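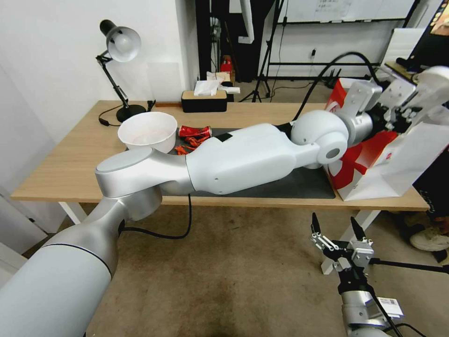 Celeste Fonseca wrote to me after the last desk review to say that a table is only as good as what it looks like after somebody has eaten shellfish on it, and would I please stop testing furniture with a glass of water. Her own table, a glued pine thing, had smelled of garlic butter since October. She wanted to know whether a wood-grain top with a mat on it would do any better, and whether a mat was worth paying for separately.

Fair enough. I have had the Westska table and the matching Brunet mat for a while now and have eaten at them more than I have worked at them, so this review is mostly about meals.

The table first. It came from the Westska outlet in Pusasstead in one flat carton, with the legs packed under the top. Assembly is bolts into threaded inserts and one hex key, which is supplied. I did it alone but turning it over at the end is a job for two people. The manual has the leg drawings in the wrong order, so go by the letters stamped on the parts and ignore the page numbers.

The top is a light tan wood grain and the legs are white. I like the color. It doesn't show dust much and it doesn't make a small room look darker. The edges are slightly eased, so you can rest your forearms there for an hour without getting a line in your skin. The grain pattern has a little texture to it, and that is my first complaint. Sauce gets down into it. A wet sponge takes off most of what you can see, but for anything oily you need dish soap and a second wipe along the grain.

Stability is good lengthwise and only fair from side to side. If you lean on one end while cracking something, the other end answers. I tightened all the bolts again after 2 weeks and it improved. It hasn't gone back to how it was, so I assume that was just the parts settling in.

The legs stay clean. The feet have plastic levelers that turn by hand, and mine needed them, as the kitchen floor drops toward the back door.

Now the mat, which Celeste was really asking about. Brunet sells it in one dark shade and 3 sizes, and I bought the middle one. Out of the tube it wanted to roll back up. I left it face down under some books overnight and it has been flat since. It has a faint rubber smell for the first few days.
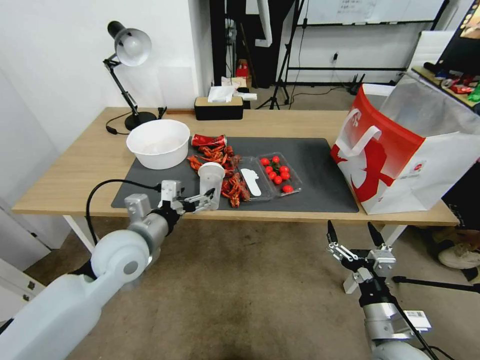
The reason to buy a mat this size is that you can stop using plates for messy food. I tip things straight onto mine and wash it afterward in the bathtub. The dark surface also makes it easy to see what you have missed when clearing up. Crawfish are about the hardest case I can think of, with all those claws and thin antennae, and a heap of them reaching from the bowl to the front edge of the mat still leaves room beside it for a clamshell of cherry tomatoes. A deep white bowl on the left works for shells if you are right-handed and peel across your body, otherwise put it on the other side. The bag the food came in can stand at the end of the table, off the mat.

Liquid is a different matter. The mat has no raised lip. A spilled soda will run to the edge and then under it, and if you don't lift the mat right away you get a sticky patch that you find the next morning. Brunet should add a rim, even a very low one. The Clilgate mat I had before this had one, though it was narrower and curled at the corners, and I wouldn't go back.

Heat I tested only with a bag of boiled shellfish and a soup bowl. Neither left a mark. I wouldn't put a pan on it.

Smell was Celeste's main concern. After a seafood dinner the mat held a trace until the next evening, then nothing. The tabletop held none where it was covered. Where it wasn't covered, there was a trace at the end seam for a day or so.

On price, the table was 2,879 and the large mat would have brought the order to a figure I didn't like, so I took the middle size. There is a shorter version of the table for 1,449 with the same legs. If you only feed two people I would get that one and spend the difference on a better chair.

I'm keeping both. The table gets four out of five, losing one for the sideways movement and the grain. The mat gets three and a half until they put an edge on it.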